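Subject: Re: [stultenlow-walkers] Water on the Saturday walk
From: Shiyu Tian

Dear all,
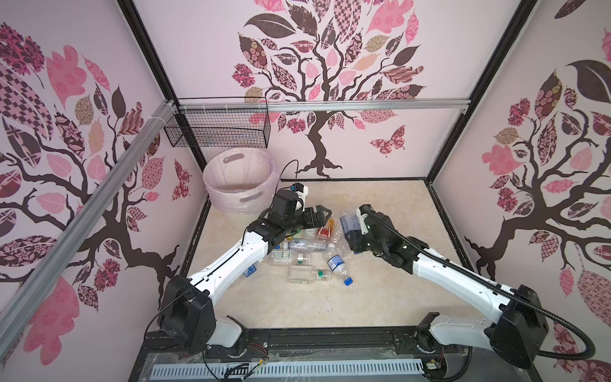

Thank you for the many answers about water on the long walk. I have read them all, and I will try to say what I think we should do, and then reply to the older message from Irkel which I have copied lower down. The walk from Stultenlow to the Karakaya hut is 18 kilometres, and the only sure tap on the way is the one behind the chapel, after 5 kilometres. After the chapel there is nothing until the hut. Last September three of us arrived with dry mouths and bad headaches, and I was one of them, so I speak from experience. Most people bring the ordinary clear plastic bottles with a blue label and a blue cap, like the one lying in front there. I have nothing against them for a short afternoon, but for this walk I would ask you to think a little more carefully.

On Tuesday evening the Irkel group wrote:

> We went over the route in the spring and the stream under the ridge
> was running well. Our opinion is that people can carry one small
> bottle and fill it again at the stream. It is silly to carry heavy
> water up to 895 metres when there is water already at the top.
> Also, last year some walkers left their empties at the hut and the
> keeper was not pleased with us. Fewer bottles, fewer problems.
>
> Can somebody confirm if the chapel tap has been repaired?

I agree with the last part fully. About the stream I am less happy. In spring there is snow above it, and of course it runs well. In September I have seen it as a line of wet stones, and one year there were sheep standing in it. I would not drink from it without a filter, and I would not build the plan of the whole day on it. If you own a filter, please bring it, but carry your water also.

My proposal is that each person starts with two litres. If you are a slow drinker like my brother, you may come home with half of it, and this is no disaster. You can empty what is left on the way down and your bag is light again. Fill up at the chapel even if you are not thirsty yet. I used to walk past that tap because I did not want to stop so early, and I have regretted it each time.

For the chapel tap: I telephoned the parish office yesterday. It has been repaired, but the handle is stiff and you must push it down before you turn it. The lady said that it is drinking water. There is no sign on it, so please do not be worried by that.

About the empties. The hut has no collection, and everything that is left there must be carried down by the keeper on his own back. So what you carry up, you carry down. If you do use the thin plastic bottles, you can press them flat and screw the cap on again, and then four of them take less room than a jumper. The shop in Jikon takes them back if they are not too crushed, so those who want the deposit should be more gentle.

Somebody asked me off the list about drinking tubes, the kind with a soft bag inside the rucksack. I have one and I like it, but you cannot see how much is left, and mine tastes of rubber after lunch. Put a small bottle in the side pocket as well. If the night before is cold, leave the tube inside your jacket in the morning, it can freeze even when the ground does not.

And food, very shortly. The hut sells soup but only until two o'clock, and we will not be there by two. Please bring your own lunch. Salty things are good. I will have dried apricots for whoever wants them.

We meet at 8 at the lower car park in Stultenlow, next to the recycling containers. The bus from Jikon arrives a few minutes before that, and I will wait for it, but I will not wait for the next one. If you want to come and have not told me yet, please write to me directly and not to the full list, so that the others do not get so many messages.

One question to the Irkel people: are you still bringing the rope for the steep part, or shall I ask for the one at the club? I need to know by Thursday evening, as the club cupboard is only open then.

With kind regards,
Shiyu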